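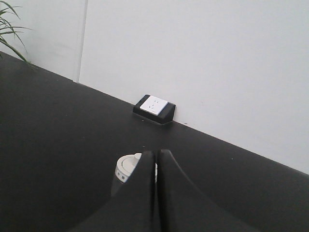 Is the Grarkance gripper kit worth it for a small bench setup?

Hi everybody! I've been going back and forth on the Grarkance two-finger kit from Mumari for a couple of weeks now and would love to hear from people who have lived with one. I run a little hobby arm at home (nothing fancy, it mostly picks up small bottles and tubs and puts them down again), and the fingers I printed myself in April are getting tired. The page says it opens to 56 mm with the standard fingers and comes with the wrist camera bracket. Does the camera still get a decent view once the fingers are nearly closed? And does it cope with round things?
Italo Gentile

Hello Italo, and welcome! I've had mine long enough to get fond of it, so take this with a pinch of salt. The fingers are broad at the base and taper up to rounded tips, so with the bracket in its normal position they do fill a fair bit of the bottom of the picture. You get used to it, and I rather like having the tips in view when I'm lining up on something. What gave me more trouble was color. Mine are black and so is my table, and in soft light the edges just melt away, so I put down a pale mat (an old placemat, if I'm being truthful!) and my tracking got a good deal happier. Round bottles up to 36 mm have been fine for me. Wider than that and I'd order the Urrutia pads, which slip on over the tips and take a minute or two to fit. Do go easy on the closing force to begin with, though. The default is much too keen for thin plastic, and I squashed a perfectly nice hand cream finding that out.
Assunta Monti

had one, sold it. cable is too short and the manual is 8 pages of nothing. gripper itself was ok
Warar

Thank you both! Assunta, did you need a longer cable too, or does yours reach the controller all right? I'd have to run mine along the back of the table.
Italo Gentile

Mine is the 1000 mm one and it reaches with a bit of slack. I think the shorter cable was the older kit, so check before you order.
Assunta Monti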